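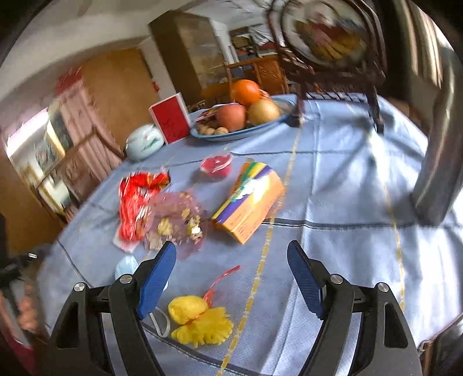

Practice table, dining room. Blue pads on, fruit plate at the back.

gantrygoblin
OK so the hand-held gripper is finally at a stage where I want other people to poke holes in it! Two fingers, linkage on each side, blue textured pads on the inside faces. I'm building it on the dining table because that's where the light is, and I've been using whatever is lying on the table as grab practice. The plan is to get the hand-held one feeling right and then put the same fingers on the little arm I've been building in the garage (it's called Herkidora, don't ask, my kid picked it).

Parts so far come to 393 dollars for the whole project, and most of that is motors for the arm. The fingers are cheap. Pad version 7 is the first one I like.

mostyn_shed
Love it. What's the pad material? I did mine in a soft print and they went shiny after a month of picking up blocks.

gantrygoblin
Cast silicone over a printed core, with the ribs molded in. The shiny problem is why I quit printing them. So far the walnuts are my favorite test, and candy wrappers are my least favorite. The foil crinkles and slides and you end up squeezing way harder than you want to.

BecaLandeg
Wrappers are a great test though, keep them in! We have a Distia arm at our shared workshop and it will pick up an orange all day long, then fall to pieces over one chip bag. If you only train your hands on fruit you'll set the finger travel too narrow.

I'd also try the face mask. Thin loops are nasty. Go in at a low angle and pinch the cloth part, leave the elastic alone.

torque_of_the_town
Going to disagree with Beca a little. Soft junk teaches you about pads, sure, but it hides slop in the linkage. I'd want a week with hard square boxes first. If both fingers don't land at the same moment on a box you'll see the box turn, and then you know which pivot to fix.

BecaLandeg
A box turning can be friction on the cloth too. That tablecloth has some serious wrinkles in it.

torque_of_the_town
Fair. Iron the cloth then :)

gantrygoblin
I am not ironing the cloth.

But I did spread the fingers to full open and had another look at the pivots from up close, and I think you're both right.
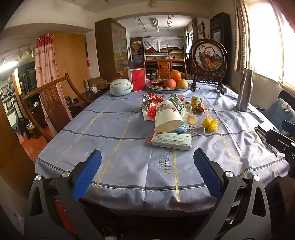

There's a tiny bit of play in my left side that I can feel when I wiggle the finger by hand. I had the screws snug and backed them off because it was binding. Would a thin washer fix that, or do I need real bearings?

mostyn_shed
Washer first. Mine took a nylon one on each joint and it's been fine for 1756 grabs (yes, I keep a tally).

torque_of_the_town
Bearings. Washers wear and you'll be back here in November asking the same thing.

prevska_fan
Washers are fine on something you hold. Save the bearings for the arm, where you can't feel the play and correct for it.

gantrygoblin
That makes sense to me. Ordering a bag of nylon washers tonight, and bearings for the arm set. Will post the pad mold files once I've cleaned up the parting line!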